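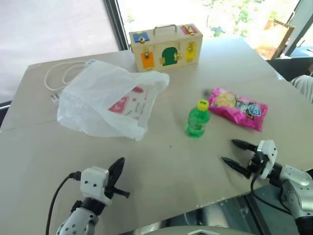 The wooden box with the carrying handle, at the back of the table.

I make my own trail mix for long walks now, and I won't go back to shop stuff. It's dead easy! Tip 100 g of oats and 100 g of mixed nuts onto a baking tray, drizzle over two spoonfuls of honey and stir until it all looks sticky. Bake at 150 degrees, giving it a good stir halfway, and take it out when it smells toasty (mine is always a bit darker at one end – my oven's fault).

Let it cool right down before you add raisins or chocolate. I didn't the first time, and ended up with one big brown lump halfway up Clatach.

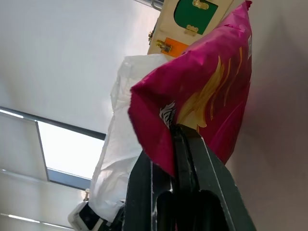

Jara wrote in to ask if you can leave out the honey, as she finds it too sweet by lunchtime. You can, but use a spoonful of oil so the salt has something to stick to.

Pack it in small bags, one for each stop. On a big day I take four, plus a cheese roll – and I still come home hungry. Keep the rest in a jar with a tight lid and eat it within a fortnight.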